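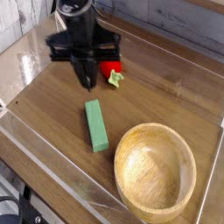

Stivau's filling shop at Sukside opened to visitors on a Saturday in February. It makes stuffing for soft toys from recycled polyester, bought as flake from Fledomari and carded on site. Output is 900 kg per shift on two lines, against 476 kg before the second card was fitted. A small item like the plush strawberry on the wood-grain tabletop is harder to fill evenly than a large bear, as the fibre has less room to spread.

Fibre leaves the card as a web and is rolled into balls, which flow better through the filling nozzle. Each batch is weighed, compressed for an hour and measured again. Anything that recovers less than the set height goes back to the opener.

The Osman baler at the end of the hall takes the waste. Noise there was high and ear plugs were handed out at the door. Parking is on the north side; the tour lasts 50 minutes.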